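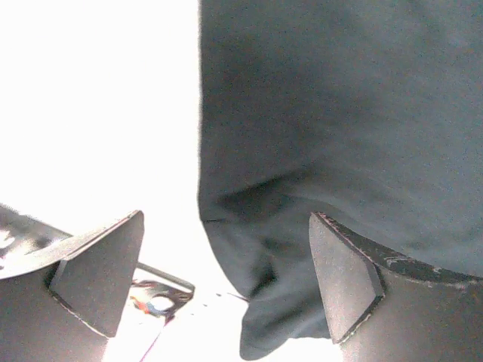
Home Notebook Entries Supplies Search

Last updated: November

Back on the Plestden cards tonight, and I'm glad to be, after that stretch of nothing but phone calls. The collection came in at 1,342 cards by the seller's own list, and my tally agrees, which almost never happens with a box this old! Most of it is ordinary play stock, but there's a nice run of foils near the back that somebody loved enough to sleeve twice.

I started with the light test on 50 foils from the second row. Same routine as last time: out of both sleeves, flat on the felt, lamp low on the left, then turn the card a quarter and look again. The curl is mild on most of them. Three have clouding along the top border that I first took for fingerprints (it isn't, I tried the dry cloth). I've put those in the blue folder and marked them "played" until Imani has looked, because her eye for clouding is so much better than mine.

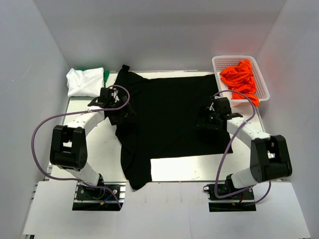 Kilgate, Monday

Imani Castellanos came by after lunch and went through the blue folder with me. She'd call two of them lightly played and leave the third where it is – there's a soft corner I had missed completely. Fine by me. I changed the slips and initialed them.

We also had a long talk about the humidity packs. The Brarkar ones have been in the foil box since summer and the cards in there lie flatter than the ones in the Tello box, but the Tello box sat by the radiator for weeks, so I wouldn't hang much on that. We've swapped the packs over and moved both boxes to the inside shelf. Look again in a month, and please write the date on the lid this time (I'm talking to myself here).

Priced as far as card 330 on the list. Still to do: the bulk commons, the foreign-language pile, and a message to the seller asking if the missing rules booklet ever turned up. We're low on penny sleeves again too – two packs left in the drawer.

Contact | Copyright Kilgate Card Workshop | Back to top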